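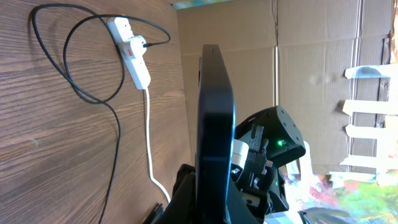 The engineer who runs the two-arm bench at Geltetora has been asked the same thing at every family dinner since April: when is the robot coming to do the dishes? She laughs when I ask it too. "Dishes are going to be a while," she says. "Ask me about phone chargers. I can talk about phone chargers all night."

So we do talk about phone chargers, for most of an afternoon in Masumer, and I come away more excited than I expected to be.

Her project is called Flarnlow, and its list of chores is wonderfully dull. Plug in a phone. Unplug it. Put a small item back where a person could find it. The list came partly from Dönmez, a local chain of electronics stores where the staff spend the first hour of every shift putting display phones back on charge. "They didn't ask for a robot that walks around and chats with people," she says. "They asked if something could deal with the cables. I loved that. It's such a real request!"

It is also a hard one. A cable bends wherever it likes, and the plug on the end can be facing any direction when the gripper gets hold of it. A person rolls it between finger and thumb without looking. A robot has to see which way the connector is turned, work out how to turn it, and then push gently at the right angle while the other arm keeps the phone still.

"When I started I thought the pushing was going to be the hard part," she says. "The pushing is fine. It's picking the thing up."

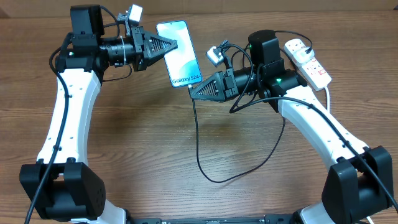 Can a robot plug in a phone as well as a person can?

On speed it isn't close. A person needs a couple of seconds, and the Flarnlow arms can take most of a minute on a bad try. On getting it done at all, the gap is smaller. In the last full round of tests the arms finished 894 of 1,080 attempts with no help.

She is proud of that number and also a little impatient with it. "If your charger at home worked that often you'd throw it out," she says. "But the round before was terrible, I mean really terrible, and the only big change was more practice. We gave it 2,000 more demonstrations, people guiding the arms through the job, and it started fixing its own mistakes. It would miss the port, back up and go again. I was standing right there yelling at it like it was a soccer game."

The misses have patterns. Shiny screens throw glare back at the cameras. A grip a little too low on the phone can cover the port. 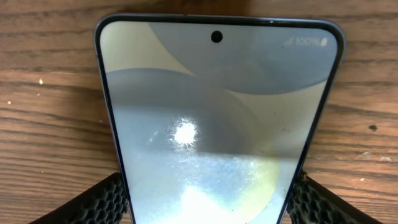
What about the rest of the house?

She is careful here. Folding towels looks good in several labs, she says, and wiping a table is "pretty much there if you clear the table first." Cooking she won't guess at. Anything with a toddler or a dog in the room she puts a long way off.

Stores may come sooner. The shelf stays put, the products are known, and at Dönmez the work could be done before opening, when a slow robot bothers no one. Her team wants to try a single display counter there, with 10 phones and an employee nearby. "And I want the employee to be bored," she says. "I want them to wander off and get coffee."
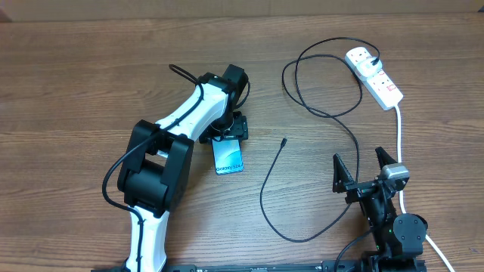
Two robot arms at the wooden table, with a black cable lying loose across it.

I ask whether she would have one at home. She thinks about it longer than I figured she would — the arms are heavy, and her kitchen is small.

"For the phone, no, I can plug in my own phone," she says. "For my dad, yes. His hands shake and he hates those little ports. If it took a whole minute he wouldn't care, he'd be watching TV."

The next round of tests uses cables the arms haven't practiced with, including a braided one she bought herself and already regrets.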